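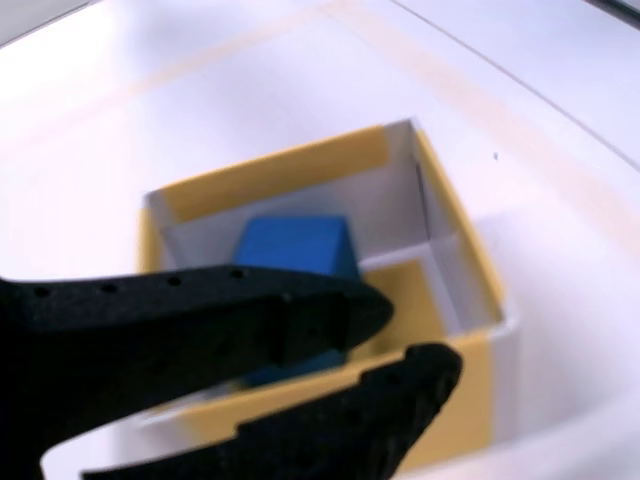
Attachment 1: open square cardboard box on white surface

Ticket title: Shipping labels skip or print twice after Jenitora update
Opened by: Endang Pasaribu, Derkden packing office
Assigned to: Fikri Nasution
Opened: 27 Feb 2024
Priority: Normal, raised to High
Status: Closed

Endang Pasaribu
Since the update this morning, labels from Jenitora come out wrong on the Makori printer by the back door. When I send one order, I get one label and it looks fine. When I send a batch, some labels are missing and others come out twice. The first batch had 49 orders. I put the labels next to the packing list and 4 orders had no label. The printer shows a green light the whole time and there is no error on the screen. The other printer, in the front office, has not been tried. We have held the whole batch until somebody can tell us which labels are good.

Fikri Nasution
Thanks. Please do not use "Reprint batch" for now, as it gives each order a new tracking number and the old one stays open with the carrier. A few questions:
Which computer do you send from?
Is the printer on the network cable or on USB?
In Jenitora, under Settings, Printing, what does the line "Send as" say?

Endang Pasaribu
The packing desk computer. Network cable. "Send as" says Graphic. I am fairly sure it used to say Native, but I would not swear to it.

Fikri Nasution
It did say Native, I can see it in the settings history. The update put it back to the default. With Graphic each label is sent as a full picture, and the printer memory fills up on a long batch. Please change it to Native, save, close Jenitora completely and open it again. Then turn the printer off, wait a minute, and turn it on. Send a small batch of test labels from the Test menu. Those do not create tracking numbers.

Endang Pasaribu
Done. The missing labels are better, all the test labels came out. But two of them were doubles. Same barcode, same test number, one straight after the other.

Fikri Nasution
OK, so there are two separate problems. Can you open the printer queue on the packing desk computer and tell me how many Makori printers are listed?

Endang Pasaribu
Two. One is "Makori back door" and one is "Makori back door (Copy 1)". Both have the same address. I did not add the second one.

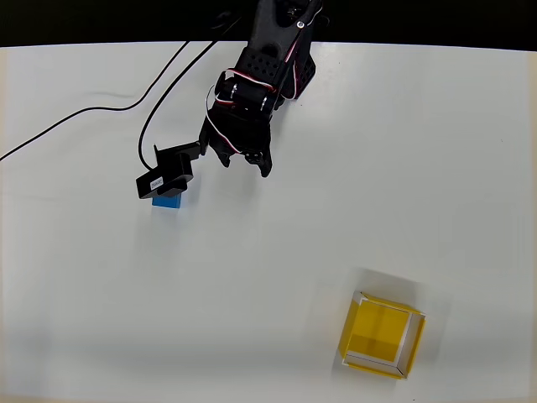
Attachment 2: black arm over the white tabletop

Sugeng Osman
Adding a note from the network side. The address on both entries is correct, and the printer has held it without a break since May last year. I checked the switch port and found no dropped packets. The cable is fine, leave it alone.

Fikri Nasution
The copy was made by the update installer. Jenitora was sending to the first entry, and when the printer was slow to answer it sent the same label again to the second. Steps I took over remote access, with Endang at the desk:

Paused both queues.
Cleared the old jobs. There were 23 waiting in the copy queue, all from this morning.
Removed "Makori back door (Copy 1)".
Set the wait time in Jenitora from the default to 30 seconds.
Restarted the print service.
Sent a test batch. No doubles, none missing.

Endang Pasaribu
Ran the real batch, using "Print missing only" as you told me on the phone. Everything matches the packing list. Juwita Simanjuntak checked the tracking numbers on the carrier site and they are all open once.

Juwita Simanjuntak
Confirmed. One question – do we need to go back over older orders? The system shows 2,398 shipped since the start of the year and I would prefer not to check those by hand.

Fikri Nasution
No. The copy queue was created at 6:12 this morning, so anything shipped before that is not affected.

Hidayah Sinaga
Same double printer entry found at the Kuvenholm office, on the returns computer. They had not sent a batch yet. I removed the copy and changed "Send as" back to Native. The wait time is still at the default there, as they print one label at a time.

Fikri Nasution
Reported to the Jenitora vendor with the installer log. They have confirmed that the installer adds a second entry when the printer name contains a space. No date for a fix yet. Until there is one, check the printer list and the "Send as" line after every update – on each computer that prints, including the front office.

Closing this one. Please reopen it if doubles come back.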